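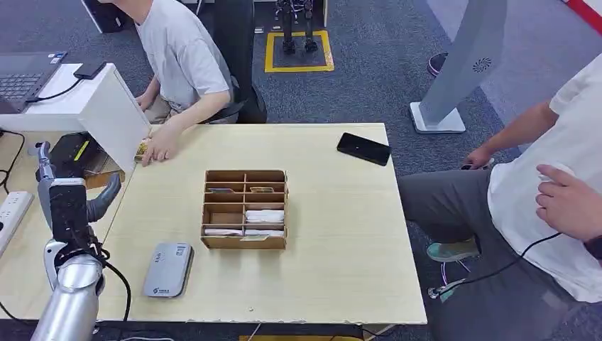

Gultberg Building, Second Floor
Quarterly Walkthrough: Shared Offices, Kitchen and Stairwell
Inspected by: Efren Mercado
Accompanied by: Valbona Vukčević (tenant contact), who had the keys to everything except the closet

Key: OK / Fix / Fix now / See comment

EXITS AND STAIRWELL

Exit signs lit, both ends of hall: OK
East sign hums. Humming is allowed.

Stairwell doors close and latch on their own: Fix
The west door closes on its own if you give it a shove, so I have marked it as a door that does not close on its own. The closer arm needs adjusting. Please remove the paint can currently helping it stay open.

Stairs clear of storage: Fix now
Two bicycles, a rolled rug and an artificial tree on the landing. I was told the tree is seasonal. It is May.

Handrails secure: OK
Wall bracket by the seventh step was tightened since the last visit. Thank you to whoever did it, and please come back for your screwdriver.

Evacuation map posted and current: See comment
The map shows a wall that came down before I started doing these. Anyone following it closely will arrive at the copier.

FIRE EQUIPMENT

Extinguishers mounted, visible, tagged: Fix
6 on the list, all 6 located. The one outside the Grindeo office was behind a coat rack and wearing a scarf. Mounted and tagged, yes. Visible, no.

Smoke detectors tested: OK
All sounded. Rok Dervishi at Vasić asked for advance notice next time, as he was on a call with a client. The notice went out on Friday and is still taped to his door.

Sprinkler heads, 18 inches of clearance below: Fix
Supply room fails. Top shelf boxes are close enough to the ceiling to be holding it up. Move them down a shelf or throw them away. Several are labeled MISC OLD, which may help you decide.

ELECTRICAL

Power strips plugged directly into wall outlets: Fix now
Suite 601 has a strip feeding a strip feeding a space heater. I unplugged the heater and was looked at. (Yes, Suite 601 is on the second floor. The numbering is a matter for the owner and I have raised it before.)

Panel accessible, breakers labeled: See comment
Accessible. Breaker 7 is labeled "don't." I would like a little more detail.

Cords kept out of walkways: OK
Big improvement. The cord cover in front of the reception desk is doing its job.

KITCHEN

Microwave clean and undamaged: Fix
Undamaged.

Refrigerator holding temperature: OK
The thermometer works. The container on the lower shelf marked "Tihomir A. do not discard" is outside the scope of this inspection, and I would like to keep it that way.

Coffee maker has auto shutoff: See comment
Aparecida Cavalcanti says it does. We waited the length of time printed on the machine and it stayed on. She now says it does "usually."

Under-sink area dry: Fix
Slow drip at the trap. There is a salad bowl under it. The bowl is not a repair, although it is a nice bowl.

FIRST AID

Kit stocked and in date: Fix
Bandages fine. Eye wash expired. The scissors are gone again. Valbona suggests a string.

Contact list posted: Fix
Two of the names no longer work here and one number reaches a Vukum sales line. They were very polite about it.

NOT INSPECTED

Janitor's closet. Locked, no key on the ring. Carried over from the last report, and from the one before that.

FOLLOW-UP

"Fix now" items to be cleared by the end of the week. Send photos if you like, but I'll be coming up the west stairs either way. Everything else by the next walkthrough. Heater in 601 to be returned once there is an outlet to put it in.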